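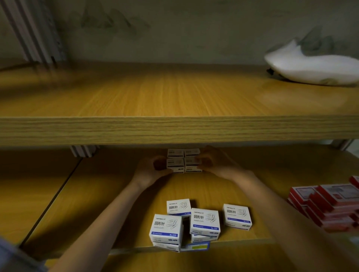 Small white boxes on the lower shelf, painted mountains behind.

2/8/25

Overnight outside temperature below freezing again, wind out of the north. Back bedroom cold at breakfast, kitchen too warm. This is the usual pattern and I have stopped blaming the boiler for it. The Tumach fires cleanly, modulates down when it should, and the pressure gauge has not moved since I topped up the loop after bleeding. The fault is in the distribution. The kitchen radiator sits first on the flow pipe and takes whatever it wants, and the back bedroom sits last and gets the remainder.

Started the balancing over from the beginning. All thermostatic heads off and in a shoebox, labeled by room with masking tape. All lockshields opened fully, then the kitchen one closed and cracked open by a quarter turn. Let the system settle before taking any readings, which meant most of an hour with nothing to do except drink coffee and watch the return pipe. I took the readings with the two clip-on probes, flow and return on the same radiator, same height above the valve each time. Last time I moved the probes around and the numbers were worthless.

The kitchen drop came out at 6 degrees, which means the water is going through too fast. Closed the lockshield by a further eighth and waited. After that it read 9 and held there, so I left it and wrote the valve position on the tape. The hall behaved. The front room is still a puzzle: flow side hot, return side barely warm, and a cool band along the bottom of the panel. I tapped along it with a wooden spoon handle and it sounds dull at the left end. Sludge, most likely. The magnetic filter was black when I emptied it before the holidays and I have not looked at it since.

Sibel Bilgin called in the middle of this to ask about the flow temperature. Her building in Zollonby went over to a shared heat pump last May and she has been trying to get the management to lower the curve. They say tenants will complain. She says tenants are complaining now, about the bills. I told her to log her own rooms for a month before she writes another letter, and to log the outside temperature along with them, or they will say it was a mild week. She is going to borrow my spare logger. It needs a new battery and I have to remember to clear the memory before I hand it over. 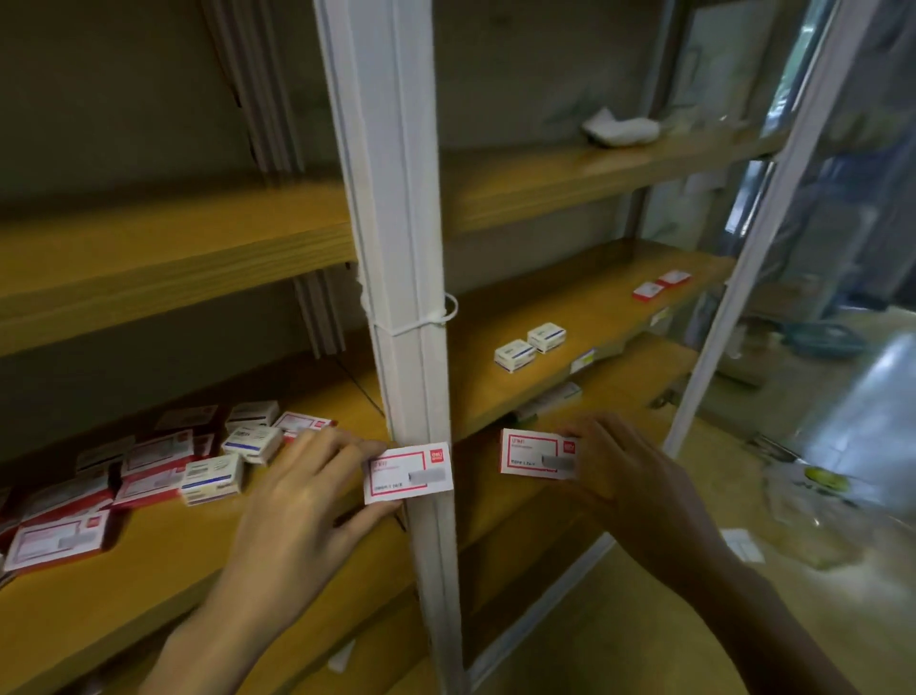 Probe placement has caused me more trouble than the valves. The clips that came with the kit are sprung too lightly for the pipe diameter here and they creep down under the weight of the lead. When one slips off the bare copper onto paint the reading drops and I start chasing a fault that isn't there. I tried electrical tape, which went soft with the heat and left glue on everything. What works is one cable tie, looped around at mid-height like the one on that white upright between the boxes, snug and no tighter, with the probe tucked under it and a strip of pipe foam over the top. The foam matters. Without it the sensor averages the pipe with the draft coming off the baseboard. I did the front room pair this way before lunch and the trace went flat at once, no more steps in it.

Lunch was the rest of the lentils. Went through the Briltemon valve sheet while eating. The presetting rings on their newer bodies can be adjusted without draining, and the scale is printed on the collar, so the position can be read back later without counting turns from closed. Mine are the old pattern. Replacing the back bedroom body would mean a drain-down, and I would want to do the front room panel at the same visit, take it off the wall and flush it outside with the hose. The ground is frozen and so is the outside tap. That puts it into spring.

Worked out the system volume again for the inhibitor dose. Panels plus pipework plus the boiler's own content gives 100 liters, near enough to the bottle's rated coverage that one bottle will do. The label says to add it through the filter housing with the valves shut. I did it through the towel rail last time and it took days to mix, judging by the test strips.

Afternoon: walked down to Çınar for the inhibitor. They had the cleaner but only the wrong concentration of inhibitor, and the man there wanted to sell me a leak sealer as well. Declined. Leak sealer in a system with a narrow plate exchanger is asking for a blockage, and I have no leak. Came home with the cleaner, a bag of fiber washers and a new bleed key, the old one having rounded off.

Kgomotso Modise stopped by for the ladder and stayed to look at the trace. Kgomotso's view is that the pump is set too high and I am using the lockshields to throttle away pressure that should not be there in the first place. Reasonable. The pump is on constant speed, middle setting, left that way by the installer. Dropped it to low after the readings were done and listened: the hiss at the kitchen valve stopped. It may starve the back bedroom completely, in which case it goes up again in the morning.

Back bedroom return was slightly warmer at dusk than it was at breakfast, but the sun had been on that wall from noon and I don't put much weight on it. Tonight's run is the real test. Heads still off, door closed, logger on the bookcase away from the window, sampling every 100 seconds. Boiler flow temperature left where it was so that only the pump setting has changed.

To do: empty the filter. Battery for Sibel's logger. Order inhibitor. Find out whether the front room panel brackets lift or slide before I put a wrench on anything. Put the heads back on before the kitchen gets unbearable.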